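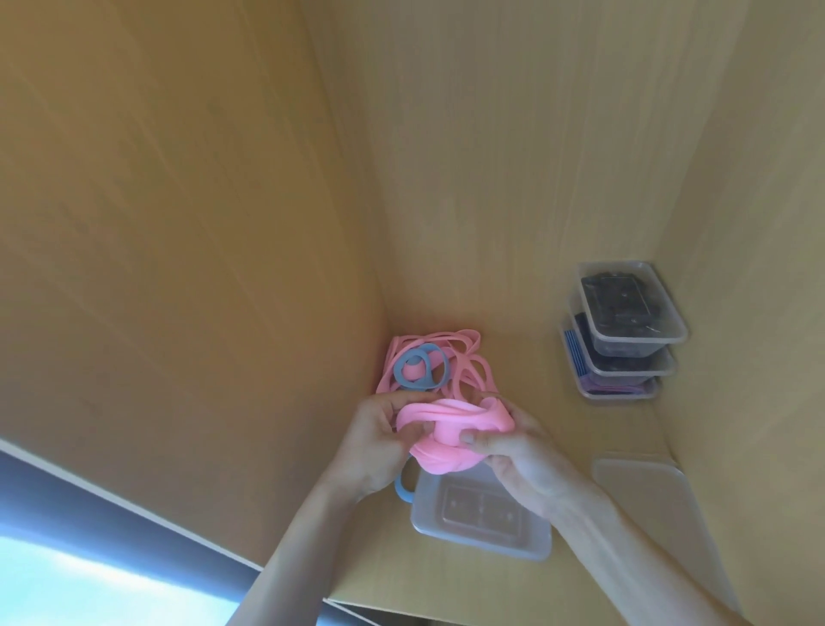
Week 6: Does clutter make us unhappy?
Households and Everyday Life, Murnden College
Notes by Da-eun Han

Read these before Sunday evening if you are in the early group. They replace the old notes on storage, which leaned far too hard on one source.

1. The claim

You will have met it in magazines, in adverts for shelving and, I'm sorry to say, in several student essays last May. A cluttered home causes stress, so a tidy one must cure it. The second half doesn't follow from the first, and the first half is shakier than people like to admit.

Start with the word itself. Some writers use "clutter" for the number of things in a room. Others mean things that are out of place, and a third lot mean whatever the person living there says it means. If I ask you whether your home is cluttered and whether you feel on top of your life, I should expect the two answers to agree, since a person having a bad month will probably grumble about both. I haven't learned much about cupboards.

2. The Bikosden survey

Our main case is the Bikosden survey, in which 111 households filled in a form on the state of their rooms and another on mood. Homes rated as cluttered by the people living in them went with lower mood. So far, fair enough.

Now look at what was left out. There is no question on floor space, or on how many people share the home. A family of six in a small flat has more things per room than a couple in a large house, and more reasons to be tired. Nothing was asked about rent, illness or shift work either. Any of these could push both scores the same way.

The forms were also filled in once, on one day. You can't get cause from that. Low mood might well come first, with the washing-up following – most of us have lived through a week like that.

3. The Lolley trial

Lolley sells storage boxes, and paid for the trial. That doesn't make it wrong, but it does mean we read the methods section before the summary. Fifty people were given a set of boxes and a visit from an adviser. Four weeks later they said they felt calmer.

Calmer than whom? There was no comparison group. People who sign up for help with tidying often do so when things are at their worst, and things at their worst tend to get better by themselves. Add a friendly visit and free boxes, and I'd be surprised if the answers had gone down.

The report also says that participants "kept their systems going". Find the page where this was checked. I couldn't.

4. What people keep in cupboards

The better work here is slower and duller. The Greenberg diaries asked people to write down what they took out of a cupboard, what they put back and why. Most of what turns up is ordinary: things in use, things waiting to be used, and things with no other home.
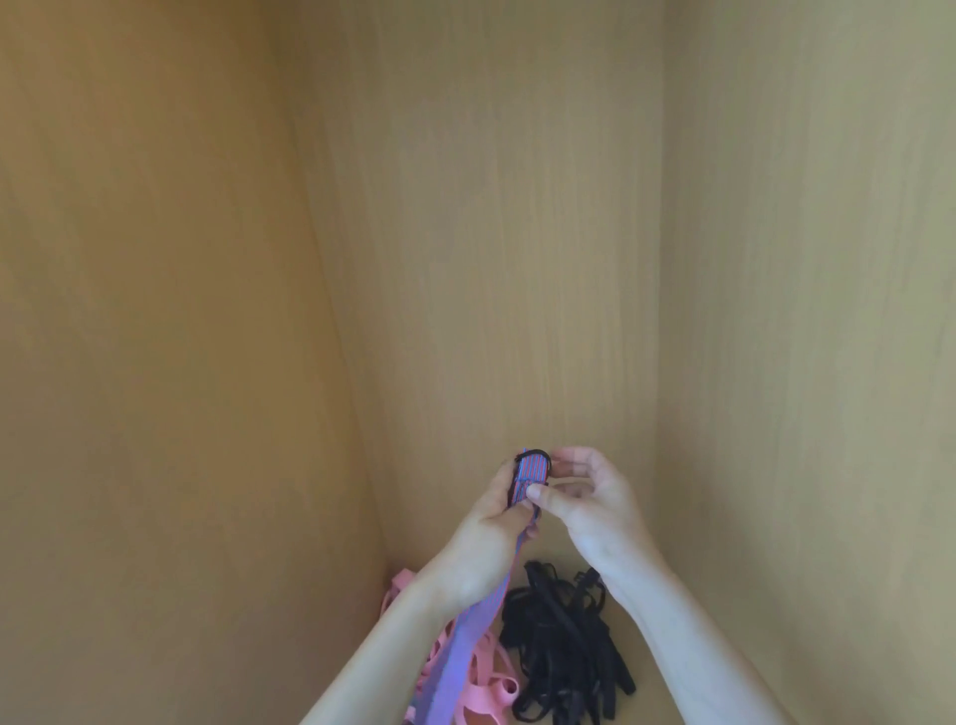

Fig. 2. A striped strap held over two small piles of elastic straps on a cabinet floor.

The diaries don't fit the tidy-or-messy split very well. One shelf can be a heap to a visitor and perfectly clear to the person who uses it daily. Coders disagreed about this often enough to make me doubt any score given from a photograph alone, and that includes the ones in this handout.

Diaries have their own faults. Keeping one makes you look at your cupboards more than you would otherwise, and people do tidy up before writing.

5. For the seminar

Bring one advert or article that links tidiness with wellbeing. Mark each place where it says "causes", "leads to" or "helps", and write beside it what kind of evidence would be needed.

Read the Bikosden questions in full, not the press version. Draft two more questions you would have added.

If you think I'm being unfair to Lolley, come and argue it. Bring the page number.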